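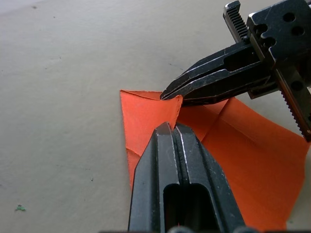 Our visit to the Solov training hall in Sellthorpe began with coffee and a safety talk, and after this we were let in to the folding tables. An operator holds two handles, and the two robot arms on the table repeat what the hands do. The work that morning was an orange sheet. Both grippers pinched the same raised flap, one at the top corner and the other just below it, with their tips nearly touching. The black fingers have many silvery scratches, so I think they are not spared.

Our guide told us that the hall had recorded 1,093 folds since March, and that 487 of them were kept for teaching. The goal is 2,000. I was surprised that a bad fold is also saved, in a separate folder.

Later I was allowed to try the handles. It is harder than it looks, for you do not feel the cloth at all. I needed 11 tries for one corner. The next open day is not announced yet, but visitors can leave an address at the front desk.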